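Pudside Table Tennis - members' list
Subject: Re: Things left on the table in room 22
From: Itziar Requena
June 2026

Jinlong Xiao wrote:
> Table in 22 had books and a mug on it again when I came
> to set up. Can we agree where these go? I moved the lot
> to the windowsill and then got two messages asking where
> it was.

Agreed that this needs settling. My proposal follows. It applies to the blue table only; the folding one at Lestville has its own arrangement.

1. Drinks. Capped bottles may stay on the table between sessions if they are on a coaster. Mugs may not. A mug has no cap, and the last spill ran along the center line and under the net clamp. I cleaned the clamp with a dry cloth and it still sticks. 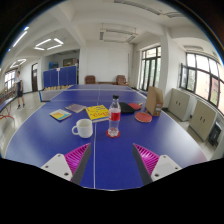 Mafalda Frade would prefer that bottles came off as well, coaster or no coaster, as a ring on the playing surface affects the bounce and the coasters slide when someone leans on the table. She also asks that the round red one be kept, wherever it ends up.

I have no objection to that. If the bottles go, item 1 becomes "no drinks" and is shorter.

2. Books. These belong on shelf 6 in the corridor. Lay them flat, since the shelf has no bookend. Anything still on the table at the start of play goes to the shelf without a message to the list.

3. Paddles. Rubber side clear of other objects. Do not stack books on them. Spare covers are in the drawer marked Oltura, and the drawer needs to be lifted slightly before it will open.

4. Basket. The slotted plastic basket is for small items in transit to the shelf. It is not storage. Empty it when you leave. Please do not put open drinks in it, for the obvious drainage reason.
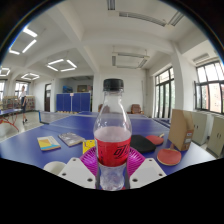

Bottle with the red label, basket behind it, paddles to the right.

5. Surface. Wipe with a damp cloth, then a dry one. No glass spray. Peiyu Dong has the key to the cleaning cupboard, and the spare is at the desk, tag 206.

Open point: Cai has asked whether the table can be used for sorting book donations in September. My view is yes, with the net off and a sheet down. Xiuying Xia has a sheet of the right size. Replies on this to the list, please, and not to me directly.

If there are no objections to items 2 to 5, I will print them and put them on the door.

Itziar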